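Advice Kitchen Laundry Workshop Storage Contact

Galtby Residents' Handbook > Kitchen > Crockery and Table Linen

Care of Everyday Crockery and Table Linen

The following guidance applies to the shared kitchens at Galtby and Koltby and may also be of use to residents in their own homes. It replaces the sheet issued in May. Questions should be put to Kalliopi Psarras at the household office.

Washing

White crockery with a painted rim should be washed soon after use in warm water with a small amount of washing-up liquid. Scouring powder and wire wool must not be used on the rim. Repeated rubbing will thin the line long before the rest of the piece shows any wear, and it cannot be restored. A soft cloth or a nylon brush is sufficient for almost all food marks.

Tea stains inside cups may be removed with a paste of bicarbonate of soda and water. Apply with a damp cloth, leave for a few minutes and rinse well. Where the stain is heavy, dissolve two teaspoons of bicarbonate in 500 ml of hot water, fill the cup and leave it overnight.

Grey marks on plates are usually metal left behind by cutlery. They respond to the same paste. Ceramic spoons leave no such marks and are preferred for soup and rice, but they chip at the tip if dropped into a sink with heavier items. They should be washed separately, by hand.

Clearing the table

Residents clearing after a meal are asked to scrape each piece before it is moved. Pieces are then gathered by size, with the widest at the bottom: saucer or small plate, then bowl, then cup. Spoons may be carried upright in the top cup. A stack of this kind is suitable for carrying a short distance from table to sink. It is not suitable for storage.

Large plates are carried separately. A bowl set on a large plate tends to slide, and the rim of the plate is then the first thing to meet the door frame.

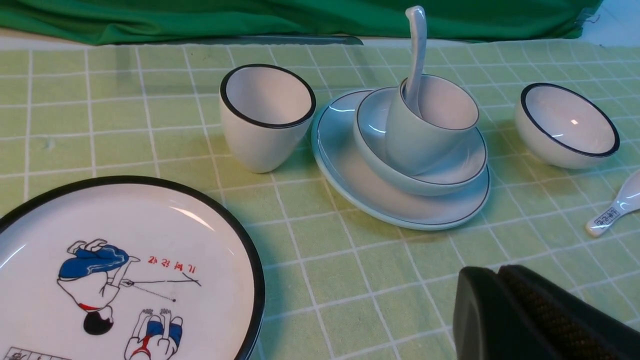
Thodoris Lazaridis wrote to the office that he had followed the saucer, bowl and cup order for years without loss, but that he would never leave a cup sitting inside a bowl in the cupboard. Two of his had stuck fast after being put away damp, and he had needed cold water in the inner one and warm water round the outer one to part them. The office has tried this method and is content to recommend it. The water should be warm only, and the pieces should be eased apart with a slight turn of the wrist.

Storage

All crockery must be fully dry before it is put away. Bowls may be nested in small numbers with a sheet of kitchen paper between each. Plates are stacked by size, and rims of different widths should not be mixed in one pile. Cups that taper towards the base are stored singly and upright on the shelf. They should not be hung or placed inside one another.

Shelf liner is to be wiped monthly and replaced when it begins to curl. Spare liner is kept in the lower drawer at Koltby.

Tablecloths

Checked cloths show creases more readily than plain ones, as the lines of the pattern appear to bend at each fold. Shake the cloth out of doors, then wash at the temperature given on the label. Pale green and other light colours should be kept apart from dark tea towels. Hang the cloth by its longer side, pulling the edges straight by hand while damp. Iron on the reverse, working along the printed lines and not across them.

Grease spots should be blotted, covered with cornflour and left for 90 minutes before brushing off. Fruit and wine should be rinsed from the back of the cloth in cold water. Hot water must not be used until the mark has gone.

When laying a checked cloth, set one printed line against the edge of the table and smooth outwards from there. Slight wrinkles may be pressed out with the flat of the hand. Loose threads at a hem are to be trimmed with scissors and never pulled.

Breakages

Chipped cups and bowls must be withdrawn from use at once. Wrap the pieces in newspaper, mark the parcel and place it in the general waste. Crockery is not accepted with glass for recycling. Replacements are ordered through Dresercombe, and requests should state the size of the piece and whether the rim is plain or dark. Christos Katsaros holds the order book at Galtby.

Last revised February 8, 2020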